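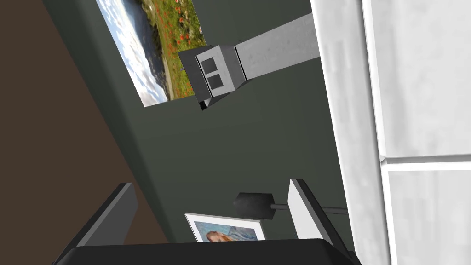
Tresik Announces Urix 2 Smartphone With Larger Battery and Lower Starting Price

SKEMTHORPE, 2025-10-29 — Tresik today announced the Urix 2, a mid-range smartphone that goes on sale next month through the company's online store and at MacLeod wireless shops. The unlocked phone starts at $400. A version with more storage will sell for $700 and comes with a wireless charging stand in the box.

The Urix 2 replaces the original Urix, which Tresik stopped making in July. It keeps the flat sides and headphone jack of the earlier phone and adds a brighter screen, a second speaker and a battery rated for 66 hours of mixed use. Both versions have two SIM slots and work on 5G networks.

"People who bought the first Urix told us they wanted more time between charges, and they wanted us to leave the headphone jack alone," said Jolien Leemans, head of phones at Tresik. "We worked on the battery first. Everything else had to fit around it."

The back cover is held on with screws and can be taken off at home with the small driver supplied with the phone. Replacement batteries, covers and charging ports will be sold separately, and Tresik will post repair guides on its support site the day the phone ships. 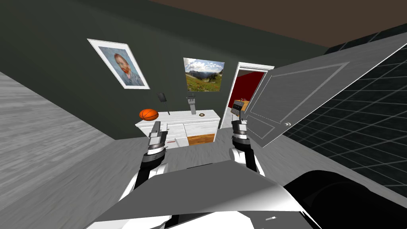 A white dresser against a dark green wall, with two robot arms in front.

The camera has been changed as well. The main sensor is larger than the one in the original Urix, and a new night setting takes several shots and combines them on the phone. The front camera is the same as before.

Software updates will be provided for six years from the date of launch. The Urix 2 ships with a short list of Tresik apps — calendar, notes, recorder and backup — and all four can be removed. Owners of the original Urix can move their messages, photos and settings over a cable or a home Wi-Fi network.
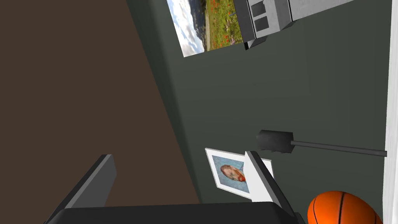

MacLeod customers can also get the phone on a monthly plan, with trade-in credit for any working Urix. Terms will be posted at MacLeod shops before the phone goes on sale. Cases and screen protectors made for the first Urix do not fit the new model, which is slightly taller.

The Urix 2 comes in black, sand and dark blue. The $700 version is available in black only at launch. Orders placed through the Tresik store ship free within the United States.

About Tresik

Tresik designs phones and phone accessories and is based in Skemthorpe. Its products are sold online and through wireless retailers.

Press contact: Jolien Leemans, Tresik, Skemthorpe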